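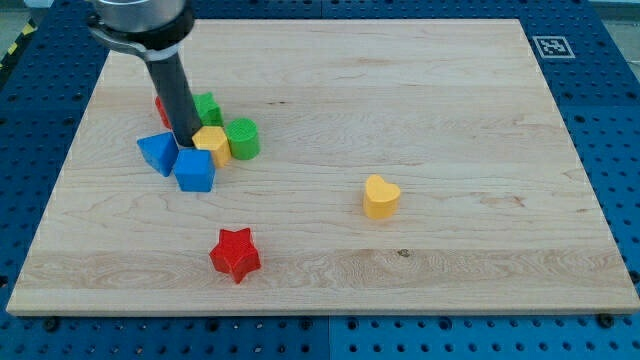 # Kerkau Senior Housing Permit Records

Category: Open Data / Construction & Building

## What is in this set

Building permit records for senior living projects in the Kerkau planning area, put together from the public files of three offices: Kerkau, Novton and Tikkanen. There are 591 permit records covering 53 separate sites. Each record is one permit. A site with a new wing, a re-roof and a kitchen remodel will have three records or more.

The oldest permits are from 2000. Anything before that is on paper in Novton and has not been keyed in.

## Files

- `permits.csv`: one row per permit
- `sites.csv`: one row per site, joined on `site_id`
- `codes.csv`: work type codes and what they mean
- `notes.txt`: changes made by hand, with the permit number for each

## Columns in permits.csv

- `permit_no`: as printed on the permit, including leading zeros
- `site_id`: our own number, not used by any of the offices
- `office`: K, N or T
- `work_type`: see `codes.csv`
- `sq_ft_added`: new floor area. Zero for interior work, blank if the application left it out
- `units_added`: apartments or rooms added. Assisted living rooms count as units
- `value_stated`: cost given by the applicant, in dollars, not adjusted for inflation
- `month_issued`
- `month_final`: blank if there was no final inspection on file

## Known problems

Tikkanen changed its work type codes partway through. Old code 4 covered both additions and new buildings. We split these using the floor plans where we could find them. The rest are marked 4X.

Stated values are low on many older permits. Some applicants left out site work and parking. Do not use this column to compare cost per square foot between offices.

Decks, sheds and covered walkways under 200 square feet do not need a permit in Novton, so they are missing there but present for the other two.

The Fluston campus sits across the Kerkau and Tikkanen line. Its community center was permitted in Kerkau and the garden apartments in Tikkanen. Both are under a single `site_id`.

A blank `month_final` does not mean the work was never finished.

## Updates

New permits are added every August. Corrections go in as they come up and are listed in `notes.txt`. If you report an error, please include the permit number and the office letter.

## License

Free to use and share with credit to the Kerkau Senior Housing Permit Records.

Related datasets

- Kerkau Commercial Additions and Remodels
- Novton Demolition Permits
- Tikkanen Floor Plan Index
- Elevator Inspections, All Offices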